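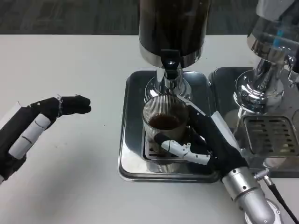 Enregistrer des démonstrations à deux mains : la tâche du verre
Guide d'atelier Flitemberg, mis à jour le 30 oct. 2020

Ce guide décrit la collecte de démonstrations pour la tâche « verre » : prendre un verre sur la table, l'amener sous le bec d'un distributeur, le tenir pendant le service, puis le reposer à gauche. L'opérateur pilote les deux mains du robot avec les gants Votico et l'enregistrement se fait dans Porden. On suppose que les deux logiciels sont installés et que vous avez déjà passé la prise en main des gants.

Le premier jeu complet compte 281 épisodes retenus. Comptez une demi-journée pour vos premiers épisodes utilisables, réglages compris.

1. Préparer la table

Posez les deux distributeurs côte à côte, les plateaux en inox alignés, presque en contact. Laissez la moitié gauche de la table libre. C'est là que se fait la dépose, et la main gauche a besoin de place pour attendre sans rien toucher.

Essuyez les plateaux avant chaque série. Le métal poli renvoie l'image des doigts et du verre, et des traces de gouttes sur ces reflets compliquent la relecture. Ne remplacez pas les plateaux par des modèles mats pour autant : le système doit apprendre avec les reflets qu'il rencontrera ensuite.

Utilisez les verres transparents à stries verticales. Ils glissent moins que les verres lisses et leurs bords restent lisibles dans l'image, même remplis d'un liquide sombre. Gardez-en deux en réserve.

2. Caler la caméra de tête

La vue doit couvrir le devant des deux plateaux, toute la zone de dépose et les poignets dans leur position de repos. Le haut des réservoirs peut sortir du champ, il ne sert à rien pour cette tâche. En revanche le bec et la grille doivent rester visibles pendant tout l'épisode.

Bloquez l'exposition une fois la lumière du plafond allumée. En mode automatique, l'image s'assombrit dès qu'un reflet du chrome entre dans la zone de mesure, et deux épisodes voisins n'ont plus la même teinte de table. Notez la valeur choisie dans la fiche de session.

3. Calibrer les gants

Lancez la calibration depuis le menu Votico, main ouverte puis poing fermé, trois fois de suite. Vérifiez ensuite le pouce à part : opposez-le à l'index, au majeur, puis relâchez. Si le pouce du robot s'arrête avant le contact, recommencez tout. Une correction manuelle du seul pouce tient rarement jusqu'à la fin d'une série.

Contrôlez aussi le câble de l'avant-bras droit. Il doit pendre librement vers le bas et garder du mou quand le poignet est en bout de course côté gauche.

4. Enregistrer un épisode

Dans Porden, créez une série et donnez-lui le code de la tâche. Une série contient huit épisodes, après quoi l'opérateur fait une pause. Un épisode se déroule ainsi :

Départ : mains au repos, verre sur la table. Attendez une seconde immobile après le bip.
Approche : la main droite vient saisir le verre par le côté droit, pouce vers l'avant.
Placement : amenez le verre au-dessus de la grille et posez-le sous le bec. Évitez de frotter le bord du plateau.
Maintien : gardez les doigts autour du verre pendant le service, sans serrer davantage.
Dépose : reposez le verre dans la zone libre, ouvrez la main, revenez au repos.
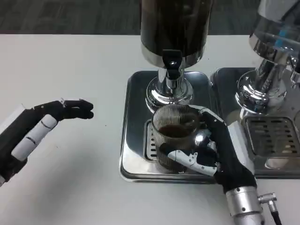

Pendant le maintien, la main gauche reste en l'air, doigts à demi fermés, orientés vers le verre. On a essayé de la poser à plat sur la table, ce qui semblait plus reposant pour l'opérateur, et le modèle s'est mis à chercher la table à chaque arrêt. Une attente courte au-dessus de la surface donne de meilleures trajectoires. Elle fatigue l'épaule — d'où la pause après chaque série.

La saisie se fait avec le pouce bas, les autres doigts plus haut sur la paroi. N'allez pas chercher le rebord. Si un doigt passe au-dessus de l'ouverture, terminez quand même le geste et marquez l'épisode « saisie haute » dans Porden. Ces épisodes sont écartés de l'entraînement principal mais conservés pour les tests.

Ne corrigez jamais un raté en revenant en arrière. Une hésitation suivie d'une reprise propre est utile, un geste annulé et rejoué depuis le début dans le même fichier ne l'est pas. Dans ce cas, arrêtez, supprimez et recommencez.

5. Varier les départs

Changez la position du verre à chaque épisode, sur une bande allant du bord du plateau central jusqu'à une longueur de main de la main gauche. Variez aussi le niveau et le contenu, clair ou foncé. Un modèle entraîné uniquement sur du café tarde à refermer les doigts quand le verre paraît plus pâle que la table.

Alternez les distributeurs. Notre premier lot, 159 épisodes, avait été fait presque entièrement sur celui du centre, et la main droite ignorait l'autre quelle que soit la consigne. Il a fallu tout compléter en novembre de l'année précédente.

Entre deux épisodes, ramenez les mains sur les côtés et ouvrez les doigts avant de toucher au verre. Mettez les gants en veille pendant que quelqu'un déplace un objet sur la table.
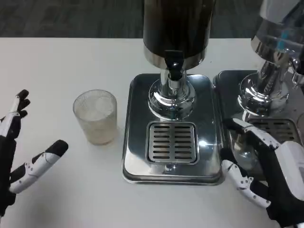 Verre sur la table, à gauche du distributeur central ; main gauche ouverte.

6. Relire et étiqueter

Relisez chaque série le jour même, à vitesse double. Dans Coste, placez quatre repères : début d'approche, contact, verre posé sur la grille, lâcher. Le contact est le plus délicat à situer, car la main cache souvent une partie du verre. Prenez la courbe de courant du pouce comme référence et servez-vous de l'image pour vérifier.

Rejetez l'épisode si :
le verre sort du champ, même brièvement ;
une main touche un réservoir ou un pied chromé ;
le flux des gants comporte un trou de plus de trois images ;
le bras de quelqu'un apparaît avant le retour au repos.

Un épisode lent n'est pas un motif de rejet.

7. Exporter

Exportez depuis Coste avec le profil « deux mains ». Un épisode type fait 746 images par flux ; un fichier beaucoup plus court signale en général un arrêt prématuré de Porden. Vérifiez que les commandes des deux mains sont présentes, y compris la gauche quand elle ne bouge presque pas. Joignez la fiche de session au dossier et notez-y le numéro des gants utilisés.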